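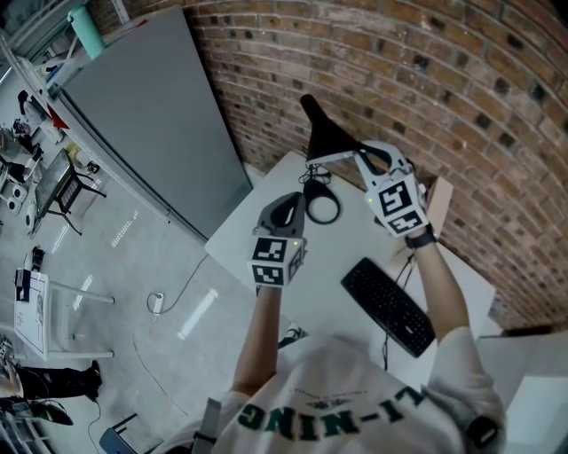

Drorulholm, September

1/ The Cavunlow Workrooms announce the start of the fall clearing period. It covers every shared table, desk, shelf, and floor area in the building, beginning with the brick-wall side of the main room. Members are asked to read this thread to the end before moving anything.

2/ The first surface on the list is the white table against the red brick. Items noted there include a black keyboard, a coiled black cable, and a small brown cardboard box at the wall. Keyboards should go back to the equipment cupboard with their cables gathered up. The cable at this table hangs over the edge, where it is easily caught by a sleeve or a passing chair.

3/ Loose cables: please do not add a coiled cable to the general bin unless you know what it belongs to. A paper tag is to be tied on, giving the device and the table number. Last year the general bin held 156 cables at the close of clearing, and most of them could not be matched to anything. Tags and string are at the front counter.

4/ Cardboard boxes may be flattened only after they have been opened and checked. Small boxes have a way of containing the one screw or adapter that a project needs. If a box is empty, it goes to the paper collection behind the loading door. If it is in use, write your name and a contact number on the lid.

5/ Floor areas. Power strips should sit close to the wall, and thin cables should not cross a walking route. There is a white strip out on the open floor to the left of this table with a gray cable running from it. The facilities office will fit a floor cover there. Until that has been done, members are requested to step around it and to leave it connected. 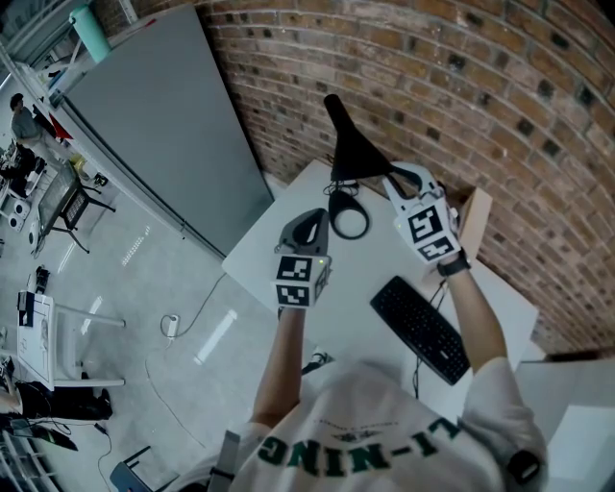
6/ Bicycle parts and other large single items

The black bicycle saddle on the brick-wall desk has prompted several inquiries. Bicycle parts are permitted in the main room while work on them is in progress. They are not to be stored there overnight. The bicycle shelf is in the Stistonthorpe annex, through the second door past the sinks, and it is open whenever the building is open.

7/ A saddle takes up little room on a shelf and a surprising amount on a desk, particularly one that already holds a keyboard. Please lay saddles on their side on the shelf and keep any clamp or bolts in a labeled bag tied to the rails. Unlabeled bolts are placed in the mixed hardware drawer and cannot be reserved.

8/ Bottles. The mint-green bottle on the high shelf at the left will remain where it is for seven days and will then be taken to the front counter. The same applies to any bottle, cup, or lunch container found on a shelf during clearing. Drinks at the counter are emptied daily.

9/ Workbenches with equipment on them are not part of this first stage. Members using the bench on the far side of the room may leave their equipment in place. A separate notice will be posted for benches, and bench users will have the chance to request more time.

10/ Storage. The Workrooms now serve more than 800 members, and personal storage is limited to one Testa crate each. Crates may be collected from the annex in the morning, from 9 until noon. A second crate can be requested in writing. Crates left in a walkway will be moved to the annex without further notice.

11/ Items that have no tag at the end of the clearing period will be entered in the found property register and kept for one month. To ask about an item, call extension 543 or write to the front counter with a short description and the table where it was last used. Proof of purchase is not required for ordinary items.

12/ Questions about this notice may be addressed to Vittoria Bortolotti, Head of Facilities. Replies to this thread are read during office hours. Requests to keep a table reserved during clearing must be made by email and should state the table number and the hours needed.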